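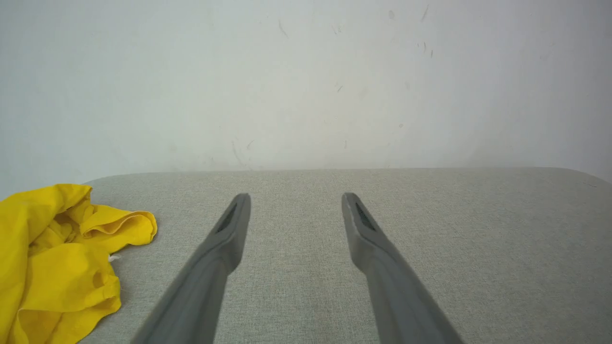 Chapter 4
Upholstery Fabrics: Fiber, Weave and Wear

A sofa cover is handled, sat on, rubbed and cleaned more than almost any other cloth in a home. Choosing one means knowing what the yarn is made of, how it was woven or knitted, and how the finished cloth was treated. Chapter 3 dealt with frames and padding. The next 26 pages deal with what goes over them.

4.1 Fibers

Upholstery fibers fall into two large groups. Natural fibers include cotton, linen and wool. Manufactured fibers include polyester, nylon, acrylic and rayon. Many cloths are blends. A blend of cotton and polyester, for instance, takes dye well and wrinkles less than pure cotton.

Wool is springy and resists soil, but moths will eat it if it is stored badly. Linen is strong and creases sharply, and it can wear through at a welt or a front corner. Polyester holds its shape and dries quickly. It also holds on to oily stains, so armrests and headrests show dirt first.

4.2 Weave

In a plain weave each crosswise yarn passes over one lengthwise yarn and under the next. The surface is flat and even. Twill has a diagonal line and usually packs more yarn into the same width. Pile fabrics, such as velvet and corduroy, have a third set of yarns standing up from the base. Pile has a direction, and all the pieces on one seat must be cut with the pile running the same way.

Case: The Gundmont waiting room

The Gundmont clinic bought 30 armchairs from Kustton in February. The buyer picked a loose linen weave from a small swatch. By summer the front edges of the seats had begun to fray, and 26 of the chairs were sent for new covers. The replacement was a tight polyester twill in the same color. Keep this case in mind as you read Section 4.5, on abrasion testing.

Terms to know

Warp: the lengthwise yarns, held under tension on the loom.
Weft: the crosswise yarns.
Hand: how a cloth feels when touched.
Pilling: small balls of tangled fiber that form on a rubbed surface.
Railroading: turning a fabric sideways on a sofa so that a long seat can be covered without a seam.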